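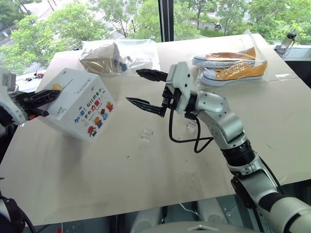 White carton with the cartoon row, pale table, parts bag toward the back.

Fri 11 March

Packaging bench, Coltmont. Mostly cartons today and I had a great time with them.

Started on the white cube-ish one because I've been looking forward to it all week. The print is so much fun! Blue and red lettering on the front face, a row of little cartoon figures in red, orange, blue and yellow down near the lower right corner, and one word (力量, strength or power) set bigger in red. Kianoush ran the whole line through a translator and got something like "Come on! You are smaller than you imagine, and more powerful!" which we both liked, although I think the first part, 加油, is closer to "go for it." Will ask Josué, his sister-in-law teaches Mandarin. A pep talk on a box, I love it. Whoever drew those figures was having a good day.

Round yellow sticker on the top. I want one like that on our own carton. Ours has the gray label that Tunstall sends and you can't find it on a full shelf. Yellow on white jumps right out even with the box tipped on a corner, and there's still space for a thin line of small print by the edge. Small blue outline icon on the side face. Didn't look it up yet.

Things to steal for the Lastance carton:
- one loud color word, everything else smaller
- drawings kept low on the front so the lettering gets the space
- round sticker, not square
- plain white ground. We keep wanting to fill it, and we should stop.

Board trials after that. Cut two blanks from the 800 micron sheet that came from Prutine, same pattern as before (drawing 364, the one with the longer tuck flap). The first creased beautifully. Second one I scored too deep on the glue side and it cracked along the fold, my fault, I had the wheel set for the old board. Backed it off and ran a scrap through and the crease came out clean. Marked the setting on the tape by the handle so please leave the tape alone!!

The new board is lovely to fold. Stiff, but it gives right at the crease and the corners close up tight. Very little spring in the lid. Print side takes marker without feathering too, tried black and the orange.

Clear bag on the table has the brown folded piece and the small black parts in it. Keep them together, please, same bag. I'd like to sketch that brown piece before anybody flattens it, the folds are interesting and I have half an idea for an insert that works the same way. It's crinkly and I can't tell yet which creases are meant to be there.

Josué came by before lunch and thinks a cube is the wrong shape for Lastance because it wastes shelf depth. He may be right. I still think a cube is nicer to hold and nicer to stack, and there's the same amount of front on every side. We agreed to mock up both. He does the flat one, I do the cube, Kianoush picks.

Supplies: low on the 9 mm double-sided tape. Bone folder is back (it was in the drawer with the rulers). Need a fresh cutting mat on the left bench, the old one has a groove that pulls the blade.

Monday:
- cube mockup, white, no graphics
- yellow dots, try two sizes
- ask about 加油
- sketch the brown insert
- sweep up the offcuts, sorry, I ran out of day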